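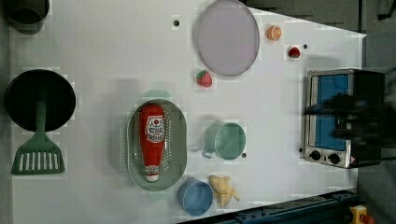
Open day at Grodham – the kitchen table demo

Quick post before I lose the notes. Went over to the Driltlow workshop on 1 Sep 2021 for their robot open day. Missed the June one. Parking a mess, coffee fine, 3 demos running, this was the one worth the drive. Toy kitchen stuff on a white table, one arm, people leaning in.

Ketchup bottle, strawberries, toaster oven with a blue window. Gripper over by the oven in the top shot.
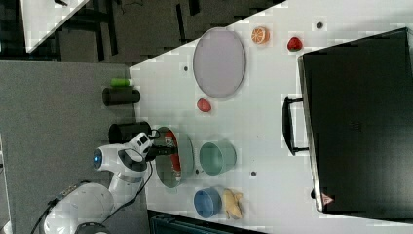
1 min read

Fingers down in the dark gray pan, red thing lying in there under them. Blue light on the wrist – kids loved that. Banana next to the blue bowl, and the cable runs all the way down the side of the arm. Shot from the other end of the table, by the carpet.

Arellano people had the next bay over with a conveyor, 400 boxes an hour on the sign. Loud. Didnt stay.

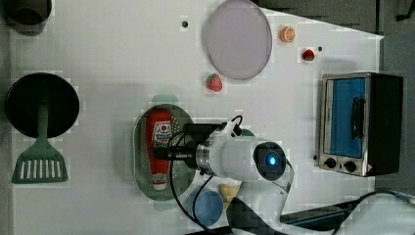 What I came for was grasping, we pack mixed orders at Nillitz and every item is a different shape. Suction is no good for half of it. So I asked a lot of questions about fingers and squeeze force, probably too many. A ketchup bottle on its side in a colander, with the gripper right over it, is pretty close to what our totes look like on a bad day. They said 200 practice runs per object to start, 100 more if the object is slippery. Wrote that down twice.

Handouts at the door ran out by noon. More pics when I get teh other card off the camera.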